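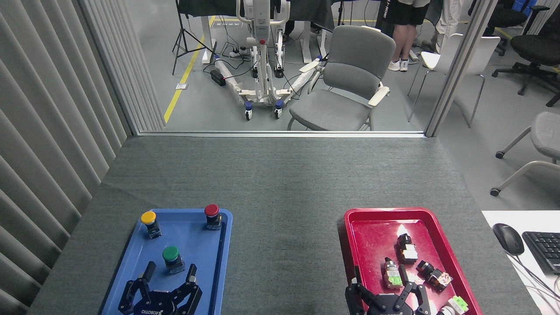
Push-button switches in yellow, red and green in a blue tray, with other electrical components in a red tray.

Home | Products | News | Contact

Uner opens parts exchange for switches and control components

ENDTON, June – Uner, a supplier of electrical parts for small workshops, is pleased to announce the opening of its parts exchange in Endton. Customers can now bring push buttons and switches which they do not need anymore, and receive credit for other components.

The exchange starts with a stock of 1,283 pieces, collected from 78 workshops in the region. Every piece is sorted by type, tested by our technicians and entered in the public stock list. Color of the cap is also written in the list, so the customer can order a green button and does not receive a yellow one.

"Many workshops have a drawer full of good switches from old control panels," said Lucinda Brannigan, managing director of Uner. "They keep them for years and then buy the same part again. We want to make the exchange of these parts simple."

The sorting method was prepared together with Wendell Gallagher, head of the Alcantara training workshop. Buttons are kept apart from the other components already at the sorting table. Parts without a readable type number are accepted too, but the testing of them takes longer.

The stock list is open to all registered customers. New parts are received every Monday from 8 a.m. at the side entrance.

Press contact: Uner, Communications Office, Endton

Subscribe to our newsletter | © Uner. All rights reserved. | Back to top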